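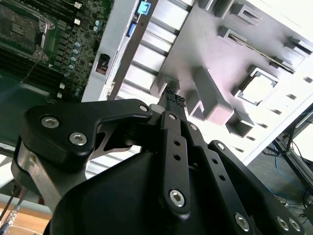 Job 431: desktop strip-down, board and socket

White desktop case on its side, braided black cable at the opening, green board with its socket and dark memory slots.

Gallery and notes by Jingyi Xue
Grabowska Workshop, bench 2
November 2018

Job 431 is a desktop machine handed over for inspection of the board, memory slots and processor socket. The case and drives are handled under separate job numbers and are not covered on this page. The notes follow the order of work on our bench sheet. Fasteners are given by position, clockwise from the top left corner of the part, with the memory slots at the top.

The pictures can be saved at full size. Anyone reusing the notes for the same type of board should check the positions against their own unit first, as the brackets vary between batches.

Case and cables

The case goes on its side before any cable is touched. A folded mat under the lower edge stops the paint marking. Mains lead out, power button held down for six seconds, strap clipped to bare metal.

Cables come off in this order: main board power, processor power, fan, front panel, drives. Each plug is pulled by its body. Braided cables are held well away from the plug, as the sleeve slides over the wires and gives a false grip. Where the sleeve has drawn back and shows the wires, it is pushed home and fixed with a turn of cloth tape before refitting.

The supply listed on the job sheet is a 500 W unit. It was tested on its own under load and passed. It is stored on shelf C with its leads tied back.

Free cables are laid over the edge of the case in the order they came off. Tape flags are written in pencil, and any factory tag stays where it is, even if it is loose. A tag that has slipped down the cable is moved back to within two fingers of the plug and noted.

Entries for the cables on this job:

Main power: plug sound, latch sound.
Processor power: plug sound, latch stiff, not oiled.
Fan: one wire nicked, insulation only, sleeved.
Front panel: plug sound, two pencil marks from an earlier repair left in place.
Drives: leads replaced from stock.

Memory slots

Modules are removed in pairs, outermost slot first, and bagged singly. Slot numbers go on the bag, never on the module. The latches are opened with a fingertip. A screwdriver blade leaves a notch in the plastic, and a notched latch tends to spring open when the case is moved.

Slots are blown out with dry air from the closed end towards the open end of the board. Brushes are not used inside a slot. If a contact looks dull under the lamp, a clean module is seated and withdrawn three times, and the slot is inspected again. Dull contacts after that are recorded and left for the board repair stage.

The pair of slots nearest the socket usually carries the most dust, and on this job the bench sheet records the same. Nothing was found in the slots beyond dust and a short length of thread.

Processor, first inspection

The cooler screws are slackened in diagonal pairs, half a turn at a time, until all are free. The cooler is then turned a few degrees to each side before lifting. A straight pull can bring the processor out of the socket with the lever still closed.

Paste is removed in two passes. The first uses a dry lint-free cloth folded to a flat edge and takes off the bulk. The second uses a cloth dampened with Brevano board cleaner, worked from the outside of the heat spreader to the middle. The cloth is turned after every stroke. The edge between the spreader and the frame is done last, with a cotton bud squeezed nearly dry.

Marks in the metal are not polished out. Shallow scuffs have no effect on contact with the cooler once new paste is on. A raised burr does matter and is tested for by sliding a plastic card over the surface.

The four memory slots stand empty beside the socket. The spreader has a mottled surface with a faint residue of paste, and the lever lies along the top of its frame.

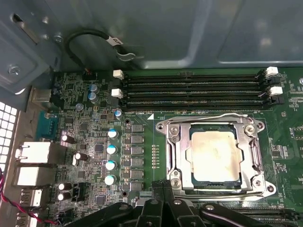 Does the paste have to be completely removed before a processor is taken out of its socket?

The bulk of it does, especially round the edges, so that none drops on to the contacts when the frame is raised. A faint stain on the metal can wait and is cleaned once the processor is on the bench.

Tags and printed marks

Factory tags on short cables are easy to lose behind the side panel. On this type of chassis the cable often loops up against the metal and comes back down to its header, and the tag ends up on the far side of the loop. We turn the tag to face the opening on refitting.

Printed marks on the board are copied to the bench sheet letter for letter. Where the print is faint, the entry is left open and checked under the magnifier. Guesses are not entered. Two marks on this board were left open at first reading and filled in later by the second reader.

The small white triangles next to the sockets and connectors are position marks. They are worth copying into the sketch, with an arrow for the front of the case. A sketch with no front arrow caused a wrongly turned part in February, and the arrow has been a required entry on the sheet from then on.

Socket bracket

The lever is pressed down and moved outwards to clear its catch, then raised slowly. It is under spring load and should be followed up by the finger all the way. The frame is opened next and allowed to rest against its stop.

With the frame open, the processor is lifted straight up by two opposite edges and placed in a Vitex tray, contact side up, lid closed. The socket cover goes on at once. Inspection of the contacts is done with the cover off for as short a time as possible, under the ring light, with the lamp at a low angle. A bent contact shows as a break in the regular pattern of reflections. The socket is viewed from all four sides before an entry is made.

Bracket screws stay in place unless the bracket itself is being changed. They are checked for movement with a hand driver, no power tools, and only in the tightening direction. Any screw that turns more than an eighth of a turn is recorded by corner.

Levers are checked for two faults. The first is a bend along the rod, found by sighting down its length against a straight edge. The second is play at the hinge, found by moving the tip from side to side with the frame unloaded. A small amount of play is normal. Both checks on this job were entered as passed.

The frame is wiped with a dry cloth only. Cleaner can creep down the hinge and take paste with it into the socket body.

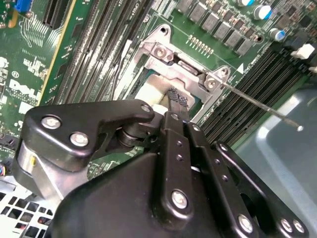 Socket bracket on the Dell board, lever out to the right, white triangle beside it.

Refitting

Order of refitting is the reverse of removal, with these exceptions.

The fan cable goes on before the front panel cable. The front panel plug blocks the route if it is fitted first, and the fan cable then has to be bent sharply to reach its header.

Memory is fitted before the cooler. Pressing modules home with a cooler in place puts the hand at an awkward angle, and the latch at the cooler end is hard to see. Both latches must be upright and level with each other. A latch that stands proud means the module is not fully down.

New paste is Zanilent grey, one small bead at the centre, not spread. The cooler is lowered level and the screws are started by hand, all four, before a driver is used. They are then tightened in diagonal pairs until they stop.

Cables are refitted by flag order, last off first on. Pencil flags are removed as each plug goes home, so that any flag still showing marks a plug still off. The flags are counted back into the tin.

Materials used on job 431

Lint-free cloth, 6 sheets.
Board cleaner, Brevano, small bottle, part used.
Processor tray, Vitex, single.
Paste, Zanilent grey, one tube opened.
Cloth tape, 200 mm.
Cotton buds, from open box.
Sleeve for fan wire, black, one length.

Open entries

Processor power latch: stiff, to be looked at again when the machine returns.
Rear foot of the case: missing, replacement ordered.
Sketch, sheet 2: front arrow present, scale missing, to be added by J. Xue.

Corrections to the notes can be left at the bench 2 desk, quoting the job number.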